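Sekitz kitchen crew get a say in what the machines take off their hands

I've been popping in and out of the Sekitz staff kitchen since the spring, mostly because it's next door to the office where I write this newsletter and because the soup is good. So when word went round that the firm was bringing in automation, starting with the clearing-up, I thought I'd better go and ask the people who do the clearing-up what they made of it.

Quick bit of background for anyone in the other buildings. Sekitz does lunches for its own people and for the two firms across the yard, which comes to 232 meals on a busy day. Nineteen people work on the catering side, some of them cooking, some on deliveries, and a good few on what everyone calls "the back end", meaning washing, drying, sorting and putting away. It's the back end that's changing. The new system is called Tadon, and it's meant to take over sorting and putting away the cutlery and small utensils, first for a trial on the late shift and then, if all goes well, on every shift from July.

Judit Szalai has run the back end for longer than most of us have worked here, and I was expecting her to be grumpy about it. She wasn't, or not very! "My wrists are delighted," she told me. "Ask my wrists. The rest of me wants to know who's doing the rota." She reckons sorting is the job people complain about most, partly because it comes at the end of the shift when everyone wants to go home, and partly because you stand in one spot for all of it. What she doesn't want is for the sorting to go and the hours to go with it. The firm has told the crew that no contracts will be cut during the trial, and she'd like to see that in writing for after the trial as well. (So would several other people I spoke to, who asked me not to put their names in, so I haven't.)

The part that surprised me was how much of the work so far has been done by people. The grippers have to learn from somebody, and that somebody is the crew, who've been doing short sessions with a hand-held version, picking things up and putting them where they belong so that the system has something to go on. They do it on small, homely set-ups with all sorts of cutlery, and it's slower than you'd think.
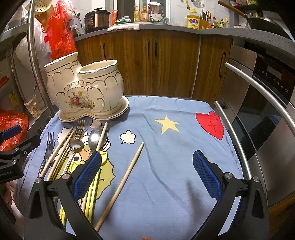

Pay was the first thing I asked Iida Kokkonen about, as she's looking after the project from the office side. The sessions are paid at the normal hourly rate plus a small extra, and they count as working time, so you can't be asked to do one in your break. That sounds obvious but it had to be argued for, and fair play to the crew for arguing. She also said the firm had badly underestimated how fiddly the job is, and I can see why when you look at a pile like that one, with metal forks and spoons, wooden chopsticks lying across them and a yellow plastic spatula in with the lot, all on a patterned cloth. I'd have that sorted before the kettle boiled and never think about it. Explaining to a machine which bit to take hold of first is another matter, and Iida says chopsticks have had a meeting all to themselves.

So what changes for people day to day? From what I could gather, the late shift will keep the same number of staff for the trial, but one person each evening will be "on Tadon", which means loading it, keeping an eye on it and dealing with whatever it drops or gives up on. Everyone on the shift will get the training and take turns. Judit pushed for the turns. Her worry was that one or two of the younger ones would end up as the machine people, with the better pay grade to match, while the others got left with the pans. Pans are staying with humans for now, and so is anything sharp.

Not everybody's convinced. One of the dryers told me she likes the sorting, as it's the only time in the day she and her friend get to have a proper natter, and she doesn't fancy chatting over the noise of a motor. I hadn't thought of that and I don't think the office had either. Iida did write it down while I was stood there, for what it's worth, and said the noise would be looked at before the machine gets its final spot.

There's also the question of the recordings. The sessions are filmed from the gripper, pointing down at the work, and the crew were promised that clips won't be used to check how fast anyone is. I asked whether that promise was written down anywhere and was told it's in the trial agreement, page 2, which is pinned up by the lockers. I went and looked and yes, there it is.

If you'd like to have your say, there's an open meeting in room 303 after the late lunch sitting next week, and you don't have to be in catering to come along. Judit will be there and so will Iida, and there's talk of cake. Questions can go in the box outside the kitchen beforehand if you'd rather not stand up and ask.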